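Keeping the Kitchen Cell in Working Order

At the Clandura laboratory, the morning begins before any data is collected. A technician unlocks the kitchen cell, leaves the arm powered down, and wipes the gripper fingers with a lint-free cloth. The wrist camera is cleaned next, with a separate cloth kept in a closed drawer. Only then is the controller switched on.

The cell was installed in February to support research on household handling tasks. It consists of a single arm, a two-finger gripper, a wrist camera and a table on which ordinary kitchen items are laid out. Kurnitell, the firm that assembled it, supplied a maintenance schedule of two pages. The laboratory has since extended that schedule considerably, and the present version reflects what its staff have learned about the gripper in particular.

The fingers are driven through plastic linkages held by hex screws. Plastic was chosen for its low weight and because a broken link can be replaced in an afternoon. Its drawback is wear. Repeated closing on hard objects enlarges the screw holes, and the jaws begin to meet at a slight angle. The effect is difficult to see at first, but it appears in the records as a rise in dropped items, most often those with narrow handles.

Staff now inspect the linkages every 4,000 closing cycles. Each screw is checked by hand with a short driver and marked with a stroke of paint pen, so that any later rotation shows as a broken line. Power tools are not permitted on the gripper. Three links were cracked by overtightening during the first month of operation, and the rule has been in force from that time. Spare links are ordered from Esex in sets and stored flat, away from the window.

Calibration follows any work on the fingers. The arm is moved to a fixed position above the table, a printed target is placed beneath the camera, and the software compares the measured position of the target with the expected one. A difference of more than 2 millimeters requires the procedure to be repeated. If the second attempt also fails, the camera bracket is removed and reseated.

The final check is made with real objects. A mug, a cutting board and a few utensils are set out on the table, and the arm is brought in low with its fingers open.

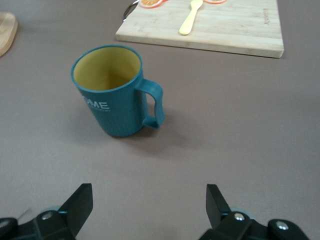

The operator watches the live view from the wrist during this approach and confirms that both fingers remain visible along the lower edge. A finger that sits higher than its partner usually points to a loose screw or to a link fitted in reverse. The arm is then stopped, and the linkage is opened again.

Results are entered in the cell's logbook, which had reached page 83 at the time of writing. The Chang project, the heaviest user of the cell, has asked that entries also be kept in electronic form so that changes in grip performance can be compared with the dates of repair. Clandura expects to adopt that arrangement when the current book is full.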